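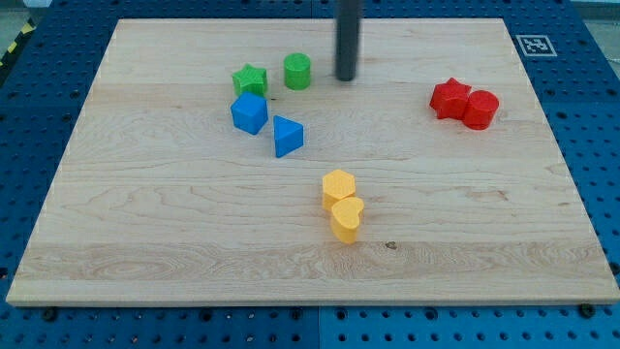 Randa 形状块配 Jullham 枫木底板

货号:2,718
套装内容:塑料形状块 8 块,四种颜色,每种颜色两块;方形枫木底板 1 块
不含:收纳盒、孔板台面、任何卡片或教材
供货:Van Leeuwen 教具与桌面用品
页面更新:2018年6月10日

先说我们为什么犹豫

这套东西在目录里进进出出好几回。形状块市面上到处都是,厂家的说法也大同小异:开发逻辑、提升专注、启蒙几何。Randa 寄来的宣传册上,这几个词占了整整一页,依据是什么,一行也没写。我们去信问过,回信附了一份更厚的宣传册。

所以本页不谈开发什么。它是一组颜色鲜明、形状容易分辨的小块,加一块平整的木板。拿来分类、配对、按口令摆放都合适,做到什么程度要看使用的人怎么安排。要是您想找的是买回家孩子就会自己安静下来的东西,我们店里没有,别家大概也没有。

形状块

红、绿、蓝三色我们说得多一些,因为来问的人多半问这三色。红色和绿色里各有一个五角星和一个圆柱,蓝色里是一个立方体和一个三棱柱。也就是说,同色的两块形状不同,而有的形状又可以在别的颜色里找到。这个安排比我们预想的有用:您说“把星星放到一起”,和说“把绿色的放到一起”,得到的摆法是不一样的。只按颜色分的积木做不到这一点,一种颜色一个形状的那种便宜套装也做不到。

不过也别指望太多。块数就这么几块,熟手几分钟就把能想到的分法玩遍了。宣传册里说“组合变化超过 2,000 种”,我们试着去理解这个数字,始终没弄明白它是怎么数出来的。把左右对调也算一种,那当然要多少有多少。请不要因为这个数字下单。

块子是塑料的,单色,没有印花,没有字母,也没有笑脸。有人嫌素,我们倒觉得这是全套里最省心的地方。带图案的块子摆出来,孩子常常盯着图案看,问他形状,他回答的是图案上那只鸭子。

立方体最稳,随手一放就行。圆柱立着放没有问题,侧着放会滚,底板没有围边,挡不住。三棱柱可以让三角形的一面朝上,这样最容易认;换成侧面着地,小一点的孩子会以为是另外一块,有些老师专门利用这一点。五角星平放最好看,竖起来能不能站住,要看手稳不稳,我们不保证。

枫木底板

Jullham 的方形底板原本单卖,和形状块没有关系,是我们把它们配到一起的。颜色浅,偏奶油色,木纹清楚,有的地方有深一些的波浪纹。每块板的纹路都不一样,您收到的不会和本页这一块相同。曾有顾客因为“花纹不如网页上的漂亮”要求换货,换过去的那块他也不满意。纹路不作为换货理由,请先想好。

板子有些位置隐约能看出几道带状的痕迹,像是木条拼接的地方。厂家资料里写的是“天然整木质感”,这个“质感”二字用得很巧妙。我们不认为拼接是缺点,宽木板拼起来做是常事,但如果您坚持要一整块的料,请不要买这款,也不要被那句话说服。

那么要底板干什么?这是被问得最多的一句。我们自己也问过供货商,得到的答案是“提升仪式感”。比较实在的理由是颜色:木板色浅,红、绿、蓝放在上面都分得清。同样的蓝色块子直接摆在蓝色台面上,远一点看就不那么好认了。如果您的桌子本来就是浅色、平整、没有花纹,那底板可以省下,单买形状块就行,我们会按单件价算,不会劝您凑套装。

另外,底板划出了一个范围。和孩子说“东西都放在板子上”,比说“别放得到处都是”管用一些。管用多久我们不敢说。

放在孔板台面上用

有些工作室的台面是带孔的板,蓝色的也有,底板直接平放上去就可以。板子底下没有插脚,和孔位不发生任何关系,所以碰得重了会移动。Bister 出过一种夹条,声称适用于“所有孔板”,我们拿手头的两种台面试过,一种夹得住,一种夹不住。您如果打算固定底板,请先量自己台面的孔距和板厚,再去问 Bister,不要只看包装上那句“所有”。

在底板下面垫一块薄的防滑垫,便宜得多,家里垫抽屉的那种剪一块就够。我们也卖防滑垫,没有必要专门买我们的。

几种用法

按颜色配对。最基本的一种,把同色的两块挨着放。不必摆得很整齐,放在同一片就算完成。

按形状配对。红星和绿星放一起,红圆柱和绿圆柱放一起。做惯了颜色分类的人改做这一种,常常会愣一下。

按位置口令摆放。比如“绿色圆柱放在绿色星星的右后方”“蓝色立方体放在星星前面”。口令怎么说,比块子怎么做重要得多。两个人坐在桌子的不同边,“前面”就成了两个方向,开始之前请先说好以谁的位置为准。

记忆摆放。摆好,看一会儿,遮住,再凭印象复原。遮挡用的布要自己准备,轻一点的布会好些,厚毛巾一盖上去,圆柱多半就倒了。

宣传册里还有一种“自由情境创作”,翻译过来就是随便玩。随便玩当然可以,不用学。

清洁与保存

形状块用湿布擦,擦完晾着。厂家说可以放进洗碗机,我们没有试过,也不建议您替厂家去试。

底板只用拧干的布,顺着木纹擦,不要泡水,不要立在暖气旁边。木板受潮后会不会翘,取决于木料,也取决于您家里的空气,Jullham 的说明书只有一句“品质稳定”,没有说在什么条件下稳定。南方梅雨天请平放,两面都透气。彩笔画上去以后很难完全擦掉,砂纸轻磨可以去一些,磨过的地方颜色会有出入。

套装不带盒子,这一点我们提过意见。Randa 的答复是盒子“正在规划中”,去年 11 月也是这么答复的。现在请随便找一个带盖的饭盒,装得下就行。

适用年龄

包装上有年龄标识,以包装为准。形状块体积小,还会把东西放进嘴里的孩子不要单独使用。我们见过别的店把这类块子推荐给更小的孩子,理由是“提早接触”,这一点我们不跟。

成年人使用没有限制。买去做桌面演示、练习口令或拍摄小物件的顾客也有,他们一般只关心颜色准不准。我们的回答是:屏幕上的颜色和实物总有差别,光线一变,同一块蓝色的顶面和侧面看上去也会是深浅两种。对颜色要求严格的,请先买单块回去比对。

常见的几点疑虑

能不能指定颜色?不能。四种颜色成套发货,厂家不拆。

丢了一块怎么办?可以补单块,但不同批次的颜色可能略有出入,补来的那块放在旧的旁边,您大概看得出来。

底板有没有更大的?Jullham 目录里有,我们没有进货。更大的板子更重,用起来没见得更方便。

和几何教具比怎么样?那是另一类东西。形状块不讲究尺寸之间的比例,拿来教体积公式会很别扭。

值不值?如果家里已经有一袋旧积木,从里面挑出几种颜色、几种形状,效果差得不多。您缺的可能只是一块浅色的板子,甚至一张白纸。已经什么都没有,又想一次配齐的,买这一套不会出错。

退换

收到之后请先检查底板边角和形状块表面。运输造成的磕碰由我们负责,保留外箱,来信说明货号即可。拆封后觉得“没有想象中有意思”的,请在两周内寄回,底板没有笔迹和水渍就全额退款,回程运费自付。

相关商品:Jullham 枫木底板(单件)、Randa 形状块(单套,无底板)、Bister 夹条(请先阅读上文)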